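About Garnlow

Garnlow is a neighbourhood restaurant in Hartley, two doors up from the hardware store, and we love our little corner of town. Bradley Sowerby runs the kitchen and Beryl Hebden looks after everything else, from the bookings to the lemon tart (her mum's recipe, and she still won't write it down!).

We met washing dishes at a seaside pub and spent years talking about the place we'd open one day. When the old bakery came up for lease we had the keys within a month. The big oven was still in there, so we kept it, and it does our bread, our slow lamb shoulder and a whole roast cauliflower that has its own fan club.

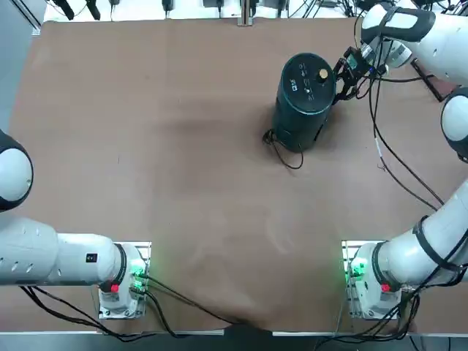
The menu changes whenever the growers ring to tell us what's good. Tomatoes and stone fruit take over in December, then it's pumpkin, mushrooms and long braises once the nights cool off. There's always a pie on, and the kids' meals are proper food in smaller bowls.

We seat 80 inside, plus a few more in the courtyard if the weather behaves. The wine list leans local and you're welcome to try before you pick a glass. If you're coeliac, vegan or just fussy, tell us when you book and Bradley will have a think about it. He really does enjoy the challenge!

Dinner starts at 5.30 pm and the kitchen takes last orders at 9. Walk-ins are welcome at the bar, where you can order anything off the full menu. For birthdays and bigger tables, give Beryl a call in the afternoon, before service gets going.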